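Waseck Pride

Waseck Pride is an annual lesbian, gay, bisexual and transgender march and festival held in the town of Waseck. It takes place each March and is organized by the Waseck Pride Association, which also runs a year-round helpline and a small grants program.

History

The first march was called by Jolene Tamihana and Craig Ritchie after the town council declined to fly a rainbow flag from the municipal building. It drew 222 people, many of whom covered their faces. The route ran from the railroad station to Olell Park and was lined by a small counter-protest. No arrests were made.

The council reversed its position on the flag five years later, following a petition led by Leonie Tuhiwai. Attendance had by then reached 800, and the route was extended to take in Dalgleish Street.

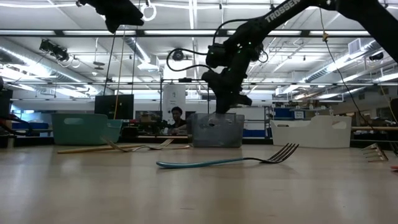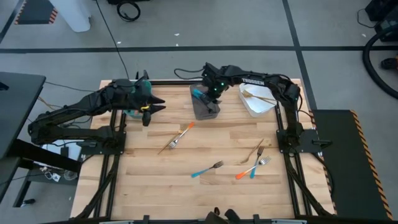
Forks on a tabletop, two views.

Festival

The march is followed by an afternoon of music and speeches in Olell Park. A community supper is held the same evening in Jesden Hall. Tickets for the supper cost $15 and are free to people under 18.

Uniformed police officers have not marched as a group since a vote of the association's members. Cameron Moncrieff, then chair, opposed the change and stepped down shortly afterward. He was succeeded by Euan Drummond.

The most recent march was held on March 21, 2026.

See also

Olell Park
Waseck Town Council
LGBT rights by country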